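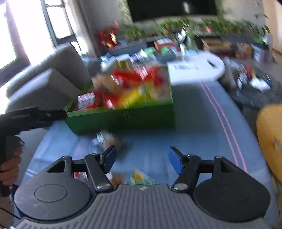 **Sourdough in an unheated kitchen – what's working for you?**

**crumbfan_ohio**
OK so I finally got a loaf I'm proud of and I have to tell somebody! My kitchen sits in the low 60s from fall until May and for two winters I've been making bricks. This time I let the dough go 14 hours on the counter overnight, no warm oven, no heating pad, and it came out tall and full of big shiny holes. 500 grams of Marnetti bread flour, 350 water, 100 starter, 10 salt. Four folds in the first two hours and then I went to bed.

What are the rest of you cold-house people doing? I want to try a rye mix next and have no idea how much to change.

**ryeandshine**
Congrats!! That first tall one is the best feeling. For rye, start small, like 15 percent, and hold your water where it is for the first try. Rye moves faster than you expect even in a cold room. I'd check it at 10 hours.

**Peg_in_the_pantry**
I'm going to disagree with the long counter rise. I did it for a whole winter and half my loaves were sour enough to make my eyes water. I put the bowl in the oven with only the light on and I'm done in 5 hours. Same bread every time.

**crumbfan_ohio**
> half my loaves were sour enough to make my eyes water

See, I love that! But how old was your starter when it went in? Mine goes in young, before it peaks, and the bread is pretty mild.

**Peg_in_the_pantry**
Usually the morning after feeding, so well past the peak. Hm. OK, that could be part of it. I still want my bread by dinner though.

**loafing_around**
Oven light people, please check with a thermometer. Mine hit 95 in there and the dough was soup by lunch. I prop the door with a spoon now and it holds at 78.

Also crumbfan, is that the Marnetti in the blue bag or the stone ground? The stone ground drinks a ton of water. I had to go up to 375 to get the same feel.

**crumbfan_ohio**
Blue bag! The store in Flimstead only carries that one.

**ryeandshine**
If you ever see Peixoto rye, grab it. Very fine, smells like malt, no grit at all. I make 2 loaves every week with it and the second one goes straight in the freezer, sliced.

**tinpan_alley**
Nobody has mentioned baking temp. I go 475 with the lid on for 20 minutes, then 143 grams of ice cubes... kidding, that was one time and I cracked a Molow pot. Don't put ice in a hot Molow pot. Lid off, 450, until it's darker than you're comfortable with.

**Peg_in_the_pantry**
Strong no on the dark crust, my gums can't take it. 425 once the lid comes off and I pull it at medium brown. Wrap it in a towel while it cools and it stays soft enough for sandwiches.

**tinpan_alley**
A towel! You're steaming all that good crackle away!

**Peg_in_the_pantry**
Yes, on purpose – I have to chew it.

**crumbfan_ohio**
Rye is mixed as of 9 pm, 15 percent like ryeandshine said, 355 water because I couldn't help myself. Alarm set for 7. Will report back!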